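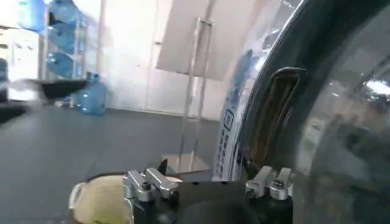
Next to the appliance door

Dealer is losing the Lirketti franchise. What happens to my order and my service plan?
Posted 29 Jan 2023 in Buying, Selling and Dealers
by wagonwaiter

I have a Ngau wagon on order through Parnby Motors in Wundton. I signed the order last fall and put down a $600 deposit. I got a letter from Lirketti last week saying that Parnby "will no longer represent the brand" after the end of April. The letter has a phone number and a list of other dealers, and the closest one on the list is 80 miles from my house.

The salesman at Parnby tells me not to worry and says the car will be here before they hand back the signs. When I called the number in the letter, the person could see my order but would not give me a build week. She said orders that are not "scheduled" by the cutoff may be moved to another dealer. She could not tell me if the price moves with it.

To make it more complicated, my current car is also a Lirketti, bought from the same place, and I have a prepaid service plan on it with visits left. I was going to trade it in on the wagon. The trade value was written on the order sheet, but there is a line underneath that says it is subject to inspection at delivery.

What I want to know:

Does the new dealer have to honor my price and my trade value?
Can I get the deposit back if I don't want to deal with somebody that far away?
Is the service plan with Parnby or with Lirketti? The booklet has both names on it.

Parnby is not going out of business. They sell two other brands from the same lot and are keeping those.

Added later: several people asked about the wording. My order form says "Retail Buyer's Order" at the top. The deposit box says "refundable" and is checked, but there is small print on the back about a processing charge. I am in the US.

3 answers

gasketcase
Top contributor, Buying, Selling and Dealers

I worked in the back office at a dealership that gave up a brand, so I have seen this from the other side. It was a different make, and your state may have its own rules, but the paperwork tends to work the same way.

Start with the order. You have two things that people mix up. One is the buyer's order, which is between you and Parnby. The other is the factory order, which is between Parnby and Lirketti. You are not a party to the second one. The factory can move its order to another dealer, but that does not move your contract along with it. If the wagon gets reassigned, the new dealer will most likely ask you to sign a new buyer's order, and the price on that one is whatever you two agree on.

So the new dealer is usually not bound by your price. Plenty of them will match it anyway, especially if the manufacturer leans on them to keep customers happy during a changeover. Call before the car is moved. Ask for the sales manager, tell them you have an order that may be coming their way, and ask if they will write it at the same number. Get it in an email. If they won't, you still have time to ask Lirketti for a different dealer on the list.

The trade value is weaker. "Subject to inspection at delivery" means Parnby itself could have changed it. A different dealer has no reason to hold to it. Used prices have moved since last fall, so get a fresh number from a couple of places before you argue over the old one.

On the deposit, ask in writing, today if you can. You don't have to cancel in order to ask how a cancellation would be handled. Keep it short:

"Please confirm in writing that my deposit is fully refundable if the vehicle is not delivered to me by your dealership, and the amount of any charge you would deduct."

Send it to the sales manager and keep a copy. If the box says refundable and the back says there's a charge, you want them to commit to one or the other while they still want to sell you a car.

Now the part that matters most for timing. The word "scheduled" has a particular meaning. An order sits in the system until the factory gives it a build slot. At my old place, a car that had a slot before the cutoff was built and shipped to us no matter what, and we were allowed to deliver it after the signs came down. A car without a slot went into a pool. Ask Parnby to print the order status screen for you. They can do it in a minute. The salesman telling you it will be here is worth nothing without that sheet.

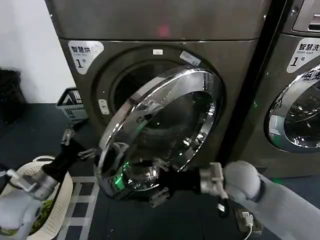 Can Parnby still deliver the wagon after the franchise ends?
That depends on the wind-down agreement between Parnby and Lirketti, so ask the manager for the last date on which they can report a new car as sold.

That last date is the thing to write down. A dealer that can't report the sale can't start your factory warranty, and you do not want to take a new car home with that hanging. If the date is tight and the car is still on a truck, a transfer to the other dealer is the safer way to go, even with the drive.

One more item. If you are financing through Lirketti's own lender, your rate offer may be tied to the dealer code on the application. A move can mean a new application and another credit pull. If you have a bank or credit union that will lend to you directly, line that up now and the dealer code stops being a problem.

Comments on this answer

wagonwaiter: Thank you. I asked for the status sheet and got it this afternoon. It says "accepted, not scheduled." So I guess I'm in the pool.

gasketcase: Not yet, you have until the cutoff. Ask Parnby if they have any allocation left. If they do, they can put your order at the front of their line. They may be cancelling stock orders anyway, and that can free up a slot.

tworing: This happened to me with a truck. The dealer had slots and was using them for cars for the lot. I had to ask three times before they gave me one.

bargainlane

Just cancel. Get the $600 back and buy something else. There are lots of wagons out there. A dealer on the way out does not care about you, and the one they send you to will add a market adjustment and mats and nitrogen in the tires. I would not wait for a car that doesn't have a build date.

Also check your credit card. If you paid the deposit with a card, you can dispute it.

Comments on this answer

tworing: You can't dispute a charge just because you changed your mind. The dealer has to refuse a refund that was promised first.

bargainlane: I said if. And it says refundable on the form.

wagonwaiter: I paid by check, so no card to dispute. And I do want this car. It's the only one I have tried that fits my back and the dog.

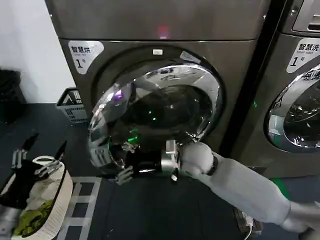 Smart dry, machine 1

slowlane_service

The other two answers skipped the service plan, so I'll take that.

Look in the booklet for the word "obligor" or "administrator." It's generally on the last page or in the section with the state notices. The obligor is the company that owes you the service. If that is Lirketti or a company with Lirketti in its name, the plan is good at any franchised dealer and nothing changes except where you drive. If the obligor is Parnby Motors, then it's a dealer plan and it was only ever good at Parnby.

Both names on the cover doesn't tell you much. Dealers stamp their name on factory booklets all the time.

If it's a dealer plan, there are a few ways it can go. Parnby may keep doing the work. Oil, filters and tire rotation don't need a franchise, and they will still have a shop for the other brands. What they can't do after the cutoff is warranty work or recalls, because the factory won't pay them for it. They may also lose the dealer software, which on a Lirketti means some of the resets and updates are off the table. If your plan lists anything like that, ask how they mean to do it.

Or they may offer you a refund of the unused part. Read how it is figured. My own plan, on a different make, refunded by time or by visits, whichever gave the smaller number. I had used hardly any of the visits but 80 percent of the time was gone, so I got back 20 percent of what I paid, less a fee. I would have done better to use the visits. If you have one coming due, book it now.

If you trade the car in, the plan question changes again. A factory plan can often be passed to the next owner, and that is worth a little to a private buyer and close to nothing to a dealer. A cancelled plan pays you directly if it was paid in cash. If it was rolled into the loan, the refund goes to the lender and comes off your balance. Don't let anybody cancel it for you as part of the trade without showing you the form, and make sure the mileage on the form is right.

Other things to do before April while it is still easy:

Get a full printout of the service history from Parnby. The factory system shows warranty repairs but may not show oil changes you paid for.

Have any open recalls done. Run your VIN on the government recall site and call Parnby's parts desk to see if they have the parts.

If the car has a noise or a leak or anything you've been putting off and it's under warranty, get it written up on a repair order. Even if they can't fix it in time, there will be a record that you reported it under warranty.

Ask if they have your second key, if you left one there. I'm serious, mine had been in a drawer at the shop for a year. 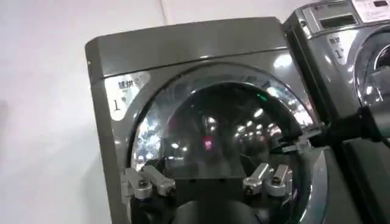 wagonwaiter: Found it. The last page says the administrator and obligor is Lirketti Customer Care, so it's a factory plan. I've booked the next visit at Parnby anyway, and they have the parts for the one open recall.

slowlane_service: Good, that's the easy version. Keep the booklet in the car for the new place. They'll find the plan by VIN but it saves a phone call.

tworing: Ask the far dealer about pickup and delivery for service. The one I was moved to would send a driver if you booked ahead. It was never on their website.

wagonwaiter: I did call them. The sales manager said he would match the Parnby price on the wagon if the order gets moved, and he emailed it to me. He wouldn't say anything on the trade until he sees the car. Parnby says they have one slot left and will know next week whether it is mine. They also confirmed the deposit is refundable with no charge, by email.

gasketcase: Then you're covered either way on the price and the deposit. Get an outside offer on the trade the week the car ships, and take both emails with you when you sign.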